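4.3 Checking the doorway planner in simulation

Run this check after any change to the arm or base settings. Stunden must already be running and the Rekmont scene server must be on port 3325.

1. Open the Trikine console and choose Scenes > Indoor > Bathroom.
2. Load start pose 17. The robot is placed facing the open door.
3. Set both grippers to Open and press Hold.
4. Switch the view to Head camera. 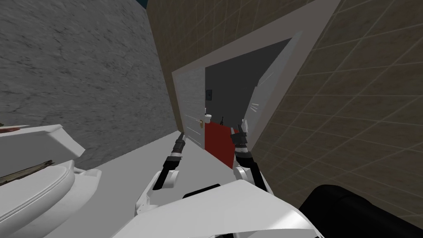
5. Press Plan. The planner treats the door, the door frame and both walls as fixed obstacles. If no path is found within 9 seconds, it stops and writes error 71 to the log.
6. Look through the path in Preview before pressing Run.

Note: The head camera view may be tilted. The planner works in the base frame, so do not correct the tilt by hand.

Caution: Preview does not check the arms against the floor. Keep the speed slider at its lowest setting for the first run.

If error 71 comes up again, reload the start pose and repeat from step 3.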